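Search news and releases
Enter keyword
Go

Keden Publishes Results of Robot Hand Comparison for Shelf Picking

22 Sep 2026

Keden today released the results of a comparison of two robot hands for picking groceries from open shelving. The company tested its own padded hand, the Plulus, against the Istell, a two-jaw gripper Keden has sold for warehouse use. Both were fitted to the same two-armed robot and run with the same controller settings.

Each hand made 851 picks. The Plulus finished 807 of them without a drop or a second try. The Istell did better on boxed goods and worse on anything round or soft, and its full figures are in the report.
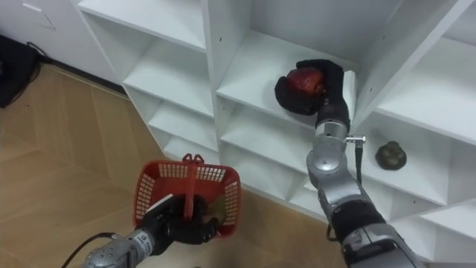 The task was the same in every run. The robot stands at a white shelving unit with a shopping basket in its left hand, takes an item from a compartment with its right, and puts it in the basket. Holding the basket counts as part of the test. A run is stopped if the basket falls or if an item leaves it.

"Most hand tests are done at a table with the object in the open," said Anika Montoya, who led the work at Keden. "A shelf has a top and two sides. The hand has to fit in there and get out again with the item, and we wanted numbers for that."

The test list covered 12 kinds of item, including fresh fruit. Compartment height was changed between sets, and the lowest shelves gave both hands the most trouble. Picks from the bottom row took longer with the Plulus, which needs more room for the thumb to close. Keden is working on a shorter thumb link and expects to have it on test in November. 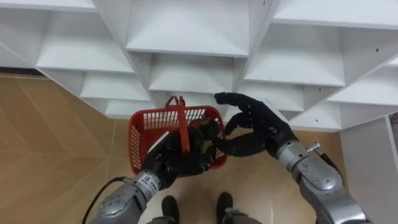 Placing items turned out to matter as much as picking them. Of the Plulus attempts that failed, more than half were lost over the basket, usually when the fingers opened too early or touched the handle. A change to the release timing was tried late in the program in a separate set of 200 picks and will be covered in a later report.

The test plan was written with Sfakianakis, a store equipment supplier. "We asked for ordinary shelves at ordinary heights," said Valentin Sabatier, product manager at Sfakianakis. "The results are good enough to keep going. I would want to see the bottom row improve before we put this in front of a customer."

The report, item list and controller settings are available from Keden on request. Pricing for the Plulus has not been set.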